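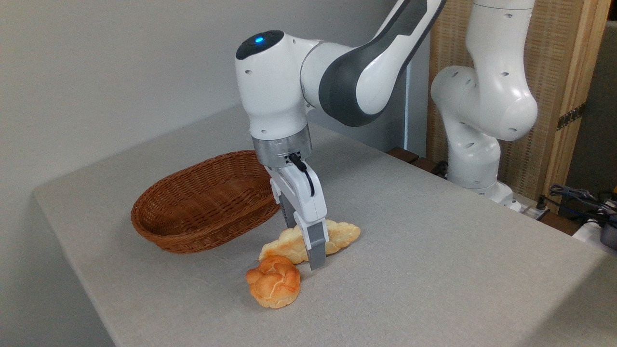 To: small-bakery-automation list
Subject: Re: Skasier gripper kit on bakery items, anyone using it?

We have had the Skasier kit on trial since January, so I can answer most of this. My notes are below each part of your message.

> We are a wholesale bakery looking at the Skasier parallel gripper kit for
> packing mixed rolls into baskets. The seller (Dirnasgate) says it handles
> "all common baked goods." Has anyone run it on shaped items, not just
> sandwich loaves?

Yes. Twisted rolls and knotted buns are most of what we have run. The twists are the easier of the two if you grip across the middle, with one finger on each side. Near the ends they swing when they come up. The knotted buns have lobes on top, so if the fingers close too high they slide off. Go low, near the base. We logged 1528 picks on the default force setting and 96 of them were drops or misses, mostly buns.

> How bad is the crust damage?

Depends on the bake. A firm crust shows nothing. Softer rolls get a small dent from the pads at the default force. We turned it down two steps and the dents went away, but the heavier pieces then slipped more often. You can save a force setting for each product, and I would do that from the start.

> Does it cope with baskets, or do we need to change to flat trays?

Baskets are fine as a place to drop into. A wide oval one with sloped sides gives the fingers enough room. Picking out of a full basket is another matter and I would not buy the kit for that. The fingers hit the rim, and the software does not know the rim is there unless you enter it by hand – the setup guide skips this step.

> What did setup take, and is the support plan worth it?

It took us 8 hours from opening the box to a first clean run, and a good part of that was the mounting ring and finding a route for the gripper cable. Leave slack in the cable or it pulls when the wrist turns. The Dirnasgate support plan covers 365 days and includes one spare set of finger pads. We have used it twice. Both answers came the same day and one of them was right.

> We were also quoted for the Fovden kit. Any opinion?

I have only seen the Ponce site run it, on flatbreads with suction cups. It looked quick, but I would want to see it on a braided crust before paying for it. Ask them to demo on your own product.

One more thing you did not ask about. Check the pads for crumbs at every break. Ours needed wiping more often than the manual says.

I can post the force settings if they are any use to the list.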